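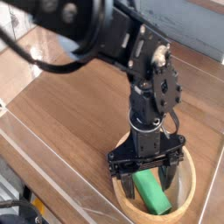
So we finally made it out to the Wurnthorpe open day, after missing it two years running (once was the flu, once was entirely my fault for reading the flyer wrong). It's a decent drive, the last bit on gravel, and I'd eaten both muffins by the turnoff. No regrets!

If you haven't been, it's a cluster of old dairy buildings with a different workshop in each one. You park in the paddock, get a photocopied map and wander. We started at the Kemppainen shed at the back, which does bowls and other wooden tableware, and I could have stayed there all day. The smell alone! Shavings everywhere, a radio going, and Guido Guerra at the lathe telling a bunch of kids why you never wear a scarf near one.

I'd always thought a bowl was a bowl. Guido had me run a thumb around a few rims and now I'm a terrible snob about it. A thin edge looks fancy but it chips, and a thick rounded one is so much nicer to pick up with cold hands. He finishes them with oil, then wax, then 30 minutes of rubbing with an old T-shirt (his arms, not mine, thank goodness).

Next to the shop counter there was a table with clear acrylic sides around it, and a round wooden bowl on the wood-grain top, light golden tan with that lovely fat rim I'd just been lectured about. It had a soft bit of shine on the inside where it goes flat at the bottom. I hung about there far too long and Ehsan Rahimi, who I'd come with, went off and found the coffee without me.

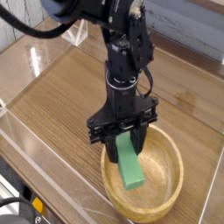

I do like a flat-bottomed bowl. My one at home curves all the way down and everything slides into the middle in a sad heap, whether it's lemons, keys or the green foam blocks my nephew leaves behind. With a bit of flat floor things stay where you put them. I said this to Ehsan at some length. He bought a spoon to change the subject.

After that we did the Mendov pottery (lots of grey glaze, gorgeous colour, way out of my budget) and had lunch at Clostov, the café by the gate. Pumpkin soup and a cheese scone the size of my fist. The line was long but it moved.

Practical stuff: entry is $2, cash only, so bring coins. Wear boots. There's a second open day in November and Guido says that one is quieter, with more of the seconds out on the bench. I came home with a small bowl that has a knot in the side, and it's already full of lemons.

1050 views
Shared 30 times

We use cookies to remember your preferences. By continuing to browse you agree to our cookie policy.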